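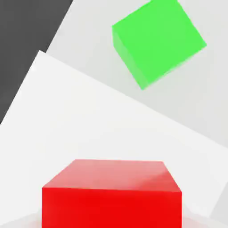

Rendered view from the two-cube stacking task, red and green cubes on or above the white work surface.

5 min read

Lukeo Cell Planner - simulation package for tabletop manipulation

Lukeo Cell Planner is a software package for teams that need to specify a tabletop robot cell before ordering hardware. It covers arm placement, camera placement, table size and cycle estimates for pick, place and stack work. The package is developed by Clostmont and sold through Ardeleanu, who also handle licensing and training. This page covers version 2 and was last revised October 18, 2023.

What the package is for

Most cell budgets go wrong in the peripheral items: mounts, camera brackets, fixtures, a table that has to be replaced when the arm turns out to need more reach. The planner lets a buyer test these choices in simulation and export an equipment list at the end. It does not replace an integrator's site survey, and it does not produce a safety assessment.

Typical users are lab managers, manufacturing engineers and purchasing staff who have been handed a robot request and need to know what else belongs on the order.

Included tasks

The block tasks use plain colored cubes on a flat surface. They load quickly and are the recommended starting point for comparing camera positions, as color and edges are easy to separate from the background. Cube size, mass, friction and starting position are set in the task file. Bin transfer and peg insertion tasks are included with the same controls.

Users can import their own parts as mesh files. Imported parts need a mass and a collision shape before they can be used in a task; the planner will not estimate either one.

Camera planning

Cameras can be fixed to the cell or attached to the arm. Each camera has its own field of view, resolution and mounting offset, and each can be rendered separately while a task runs. Check close-range views in particular. A part that fits easily in view from a fixed position can run past the border of a wrist view, and a lens chosen from the fixed view alone often has to be reordered.

Lighting in the standard tasks is soft and even. If the real cell will sit near windows or under point lighting, add those sources to the scene file before drawing conclusions about camera exposure.

Workstation requirements

- 64-bit operating system, Linux or Windows
- Dedicated graphics card for rendered camera views
- 20 GB free disk space for the base install
- Additional storage for recorded runs

Physics-only runs can be done without a graphics card. Recorded camera runs take far more space than joint logs, so decide early which views need to be kept. Storage is the line most often left out of the workstation budget.

Licensing

A single-seat license covers one workstation and one named user. A site license covers all workstations at one address. Both include updates within version 2. The base license permits batches of up to 2000 simulated runs; larger batches require the site license. Batch results export as plain tables and can be opened in any spreadsheet program.

Academic buyers should request the separate price sheet. Prices are quoted per order and are not listed here.

Planning sequence

1. Enter the table dimensions and arm model.
2. Run the block stacking task with default settings.
3. Move cameras and repeat until all pick and place positions are covered.
4. Import production parts and set mass and friction from measured values.
5. Run a batch, review failed placements, and export the equipment list.

Allow time between steps 4 and 5 for measuring friction on real parts. Default values are suitable for the block tasks only.

Field note

Paraschiva Voicu at Buvulard used the planner in July to prepare a request for one bench cell. "We had a smaller table on the quote," she reports. "The arm reached everything, but the side camera had nowhere to go. We changed the table and the bracket before the order went out." The exported list was attached to the purchase request without changes - part numbers for the bracket were added by hand.

Ordering

The order code for the base package is 214. Add the suffix S for a site license. Evaluation licenses are limited to the block tasks and do not export equipment lists. For quotes, training dates or questions about supported arm models, contact Liviu Barbu at Ardeleanu and include the arm model, table dimensions and number of cameras planned.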